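6 min read

Part 5: Setting up the egg task

If you've got this far, your arm is bolted down, it homes without complaining and you've done the joint limits in Part 4. Well done! Now for the bit everyone at the Clostcombe club asks me about, which is getting it to move eggs from a tray to a bin without making an omelette. I wrote the first version of these notes in July for our own members, and Divya Suvarna has since tested them on two lots of complete beginners, so most of the steps that only made sense in my head have gone.

You'll need the arm with the two-finger gripper fitted, a plastic egg tray, a clear open-topped bin, masking tape, a soft pencil and some eggs. Use hard-boiled ones for your first evening. I mean it.

Laying out the table

1. Wipe the table down and let it dry. The tray skates about on a damp surface.

2. Put the tray on the left with its long side running away from you. Push it down gently at each corner to check it sits flat (ours had a slight rock until we swapped it).

3. Put the bin to the right of the tray, close but not touching. You want a gap you can get a finger into.

4. Draw round both with the pencil, lightly, and put a bit of tape at two corners of each. If anything gets knocked you can put it back in the same place and carry on.

5. Load the tray from the back. We leave the front rows empty on a short run and fill them later when we trust the thing.

Caution: keep your hands off the table whenever the arm is powered. If you need to nudge an egg, press stop first, wait for the arm to settle, then reach in.

Teaching the positions

6. Switch to hand guiding and bring the gripper over the back-left cup. Save it as tray_start.

7. Do the same for the last cup you've filled. Save it as tray_end. The program works out the cups in between, so please don't teach every single one (Dorian Vidal did this the first year and was there until the lights went off).

8. Lift the gripper well clear of the tray and save that as tray_safe. All sideways travel happens at this height.

9. Move across to the bin and save bin_safe above it, then lower an egg in slowly and save bin_drop when it's just clear of the floor. Watch the walls of the bin on the way down, especially the taller ones, and remember that the wrist is a good deal wider than the egg it's holding. 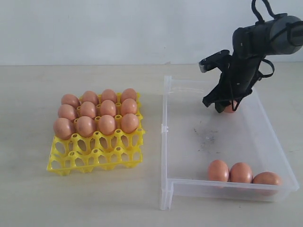 Try to get that last position as low as you dare. I started out with 41 mm of clearance at the drop and couldn't understand why I kept hearing a nasty little tap every time the gripper opened. Bring it down to 5 mm and the egg more or less settles by itself. It will probably still roll a bit, and that's fine, as long as it doesn't roll into the spot where you want the next one to go. If it does, move bin_drop towards the back and let them wander forwards.

Note: check your cables now. With the arm reaching down into the bin, there should be a loose loop at the wrist and another higher up. If either one goes tight, stop and re-clip it before you go any further.

Setting the grip

10. Open the Grip page and set force to 20 per cent.

11. Close on one egg, lift it a little way and hold it over the tray. If it slips, go up 2 per cent at a time. You may need to go up to double for big eggs, but stop there and look at your finger pads instead, they're probably greasy.

12. Turn off "re-grip on contact". It's a lovely feature for the Foltmont blocks challenge and a dreadful one for eggs.

First run

13. Set speed to slow and run one egg only. Keep a finger on the stop button the whole time.

14. Run a full row. Watch the gripper fingers as they go down between neighbours, as the eggs sit very close together and a finger that's slightly off will lean on the wrong one.

15. If all's well, save the program under your team name and today's number. Teams Amin and Rakosov both saved theirs as "eggs final" last term, and I'll leave you to guess how that went!

If the arm stops halfway with a position error, it's nearly always the tray that's moved. Check it against your pencil line before you start fiddling with the taught points. Part 6 covers putting the eggs back again, and you'll want tray_start and tray_end saved before you open it.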